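Threads > Work stuff > Automation at Wadanlow, one year in

04/05/2021

OK a few people asked how it's going since Wadanlow started automating the packing side, so here's a long one. Grab a coffee.

Quick background: I came in on the packing line. 14 of us on my shift, tape guns and box cutters, and a whiteboard for the day's count. My wrists hurt all the time and I figured that was just what wrists did.

Then last August they brought in the Brirell arms. 2 of them to start, both on the heavy totes. Everybody on the floor did the math in their heads that same afternoon, me included. I went home and updated my resume!

The totes did go away as a people job. I'm not going to miss lifting those. But the folks who were good at totes (and proud of it, some of them) had to pick something else, and a couple of them took the transfer to the Paulauskas warehouse instead. I still think management could have talked to them way earlier than they did.

Me, I put my name in for the training group across the lot. It's where we teach the grippers how to pick stuff up, by doing it ourselves with a hand-held one, over and over. You squeeze, you lift, you put it down, you go again. 100 good picks is a decent day on the fiddly items. On the easy ones you fly.

And it's weird how much of the old job is in there?? Like, I know a floppy mailer wants to be grabbed near the fold. I never once said that out loud in years of packing. Now it's pretty much what I get paid for.

Bad parts, because there are some. The pay bump was small. The software, Prellum, logs you out if you take too long at lunch and then you lose your labels. And your hand gets tired in a whole new place, right at the base of the thumb. I've asked for a lighter grip twice.

The room is a big change too. After the packing floor I couldn't get over the ceilings, or having windows with green outside them. There are desks in with us, so the software people are right there, and if something's dumb I can walk over and say it's dumb. On the old floor you filled out a card.

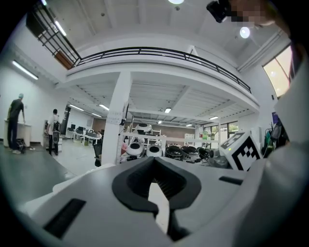
I do miss the radio though. And the noise, kind of. It gets so quiet some afternoons that I hear myself chewing gum.

People keep asking if I'm training my replacement. I mean, maybe? The arms still can't do half of what my old shift does before first break, and the bosses keep moving the date for the next pair. My friends on the line go back and forth between worried and bored of worrying.

What I'd tell anybody whose place is about to do this: ask about the training jobs early, and get the pay in writing before you say yes. I did the first one and not the second, lol.

Will post more when the next arms show up. Somebody remind me to talk about the shoes thing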